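The Open Day

Isauro Barajas got to Clirncombe at ten past nine and sat in the van until the gates opened. He had told his daughter he was going to look at a used boiler. The laundry was hers on paper now, and she had enough to think about in October, with the hotels changing over to winter bedding.

The place was smaller than he expected. There was a sign-in sheet and a tray of name stickers. The woman at the desk wrote BARAHAS on his, looked at it, and asked if that was right. He said it was close enough.

They took them through in groups of 25. The guide was a young man called Bimby, or that was what it said on his shirt. He walked backward the whole time and never hit anything.

"Who here works in textiles?" he asked.

Isauro kept his hands in his pockets. A man from a uniform company put his up and got asked a lot of questions.

They saw a machine that sorted bolts and another that stacked trays. Bimby said the tray machine could do 2000 an hour. People took pictures of it. Then they went down a corridor that smelled of floor polish and stopped at the last room, where an engineer named Vương was sitting on a stool with a laptop on her knees. She did not get up.

"This is Fulladia," Bimby said. "She folds."

"It folds," said Vương. "Sometimes."

The group pressed in. Isauro was at the side, which suited him. He had learned to fold at a table in his aunt's back room, sheets first, then everything else. Forty-seven years of it, if you counted the summers. He could do a bath towel without looking, and did, most evenings, with the radio on.

He watched the two arms. They were slower than he had pictured. They worked on the blue piece like someone handling a thing that belonged to another family.
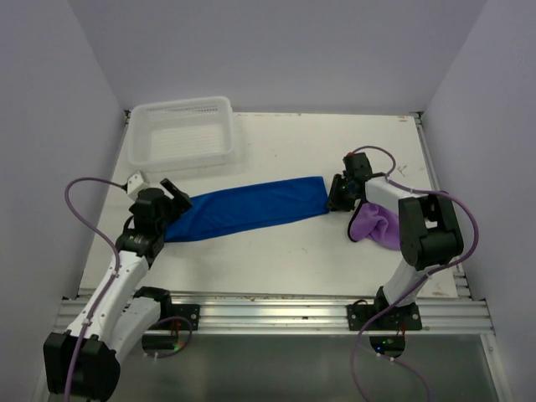 Fulladia at work, last room on the tour. The purple cloth is at the right.

"Why doesn't it shake it out?" he asked.

Bimby looked for who had spoken. Vương had already found him.

"Shake it how?" she said.

He took his hands out of his pockets. There was nothing to hold, so he took off his jacket and held that by the shoulders. He snapped it once, down and away from him, and the sleeves dropped straight.

"You let the air do it," he said. "Then you fold."

"Do that again, please."

He did it again. She put the laptop on the floor and watched his wrists. Somebody behind him laughed, but in a friendly way. Bimby said they had 2 minutes left in this room, and after that there was coffee.

Isauro missed the coffee. When the next group came in he was still there, standing next to the stool, and Vương had given him a dish towel out of her bag. She asked what he did about fitted sheets.

"Corners inside corners," he said. "You need a bigger table."

He drove home at noon with the sticker still on his shirt. His daughter was in the yard, unloading carts. She read it, then she read it again.

"How was the boiler?" she said.

"Too slow," he said, and took the other end of the cart.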